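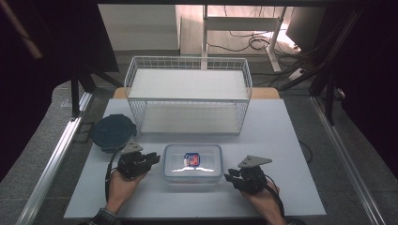

WORKSTATION AND STORAGE INSPECTION CHECKLIST
Site: Nordale, Room 134
Form 931, revised August
Date of inspection: 3/19/20
Rating key: S = satisfactory, C = correct at next service, X = correct before next use, N/A = not applicable

SECTION A. TABLE AND WORK SURFACE

A1. Tabletop level and stable under hand pressure: S
Comment: Pressed at all four corners. No movement.

A2. Surface free of chips, burrs and lifted edges: C
Comment: White top is sound. Joint between the white surface and the light wooden strip at the far edge has a slight step. A fingertip catches on it when wiping toward the back. Sand or fill.

A3. Aluminum rails secure, fasteners tight: C
Comment: Left rail tight. One fastener on the right rail took a quarter turn. Recheck at next service and add thread locker if it has moved again.

A4. Exposed rail ends capped: X
Comment: One cap missing at floor level on the left side. Replacement is stock item 1802, on order from Lultonitz. Tape over the end until it arrives.

A5. Surface cleaned at end of session: S
Comment: Wipe-down log is current.

SECTION B. CONTAINERS AND LIDS

B1. Clear food container free of cracks and clouding: S
Comment: Corners checked under a flashlight. Light scuffing on the base only.

B2. Lid seats fully on all sides: S
Comment: Translucent lid holds when the container is lifted by the lid rim. Do not carry it this way in normal use.

B3. Contents identifiable without opening: C
Comment: One small item inside, with a blue and red label. The label can be found through the plastic but should be turned to face the front wall. Glare on the front of the container makes it harder to read from a seated position.

B4. Container used for its assigned purpose: C
Comment: Food containers holding non-food items must be marked on the lid and kept out of the kitchen. Unit has no lid marking. Same finding at Mikville last year.

B5. Loose lids stored with matching containers: C
Comment: Round navy-blue lid was lying flat on the table at the left side, near the edge. It does not fit the rectangular container. Return it to its own container or to the lid bin.

SECTION C. WIRE BASKET

C1. Mesh free of broken or protruding wires: S
Comment: Ran a cloth along the vertical wires, inside and out. No snags.

C2. Coating intact, no rust: S
Comment: White finish good. Check the underside of the base next time, where wear usually starts.

C3. Shelf panel supported and not overloaded: C
Comment: Flat white panel rests across the upper rim with no clips. It slides if bumped. Nothing heavier than an empty container is to go on it until clips are fitted. Khunthong uses a rubber edge strip on the same type of panel and has had no slips reported.

C4. Basket placed clear of table edges: S
Comment: Stands toward the back, behind the container. Leaves enough room to work in front.

SECTION D. FLOOR AND SURROUNDING AREA

D1. Carpet flat, no raised seams: S
Comment: Gray carpet, no lifting found.

D2. Cables routed clear of walkways: X
Comment: Tangle of black cables on the floor under the white metal table frame. Separate, coil individually and tie to the frame legs. Unplug before sorting.

D3. Power strips off the floor or guarded: X
Comment: White power strip is on the floor with more wires around it, near the monitor. Mount it to a table leg. Confirm that no second strip is plugged into it.

D4. Monitor stable on its support: C
Comment: Sits at an angle. Tilt joint holds but is stiff. Reset and tighten.

D5. White low storage unit stable, nothing projecting from it: S
Comment: No rocking when pushed from the side.

SUMMARY
Items rated X: A4, D2, D3. D2 and D3 can be done together, as both require the power to be off. Items rated C go on the next service sheet. Reinspection covers Sections A and D only.
Copy of this sheet to the Room 134 binder, tab 9.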